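Tuvell open day: progress report for March
From: Leszek Dudek
To: Edmund Śliwiński, Cultoter program office

Hi Edmund,

You asked for something quick on how the open day went, so here's the long version of quick. Short answer: I'm happy! We had 101 people through the door against the 80-odd you and I talked about at Ondby, and the handheld gripper table was the stop people kept coming back to. We kept the task as homely as we could, a small carton, a tray and a piece of printed cloth, and I think that was the right call. Folks who glazed over at the slides leaned right in once there was something on the table they might have at home.

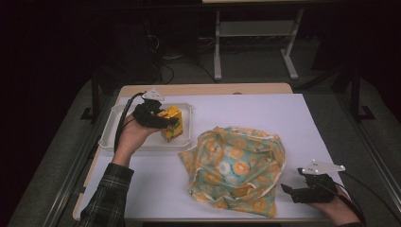
The talk ran first, at 10:30, and it ran long (my fault, I got carried away on the budget slide). After that we split visitors into groups of 17 or so and walked them around. Each group got a demonstration, then a few minutes for questions, and the questions were better than anything I'd prepared for. One woman from a packing firm wanted to know how long it takes a new operator to get comfortable. I told her most of ours need a couple of sessions, and she wrote that down twice.

We'd planned on 24 demonstration runs over the day and finished 18. The missing six are down to the late start and one long stop after lunch when we had to redo the calibration. I'd rather tell you that now than have it turn up in the spreadsheet.
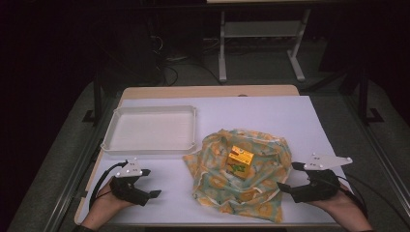 Cloth is still the hard part, and I said so to every group. A carton keeps its shape and a towel or a napkin doesn't, so each attempt starts from a different heap. The Mladenović people stayed behind to talk about exactly that – they handle a lot of soft goods and would like to send us a box of their own samples. I said yes, pending your okay. No cost to the grant except some shelf space.

The close-up view from the gripper also got a lot of attention. A few visitors had assumed everything was done from the overhead view, and seeing the fingers and the fabric that near changed the conversation. I want a bigger monitor for it next time.
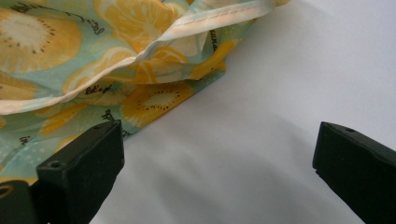
Gripper view: open fingers at the edge of the printed cloth.

Money: we're inside the event line, with catering a little over and printing well under. Receipts are in the shared folder. Still to do are the visitor feedback forms (half typed up) and a revised schedule for the runs we missed. I'll send both together, and please let me know about the Mladenović samples before then if you can.

Leszek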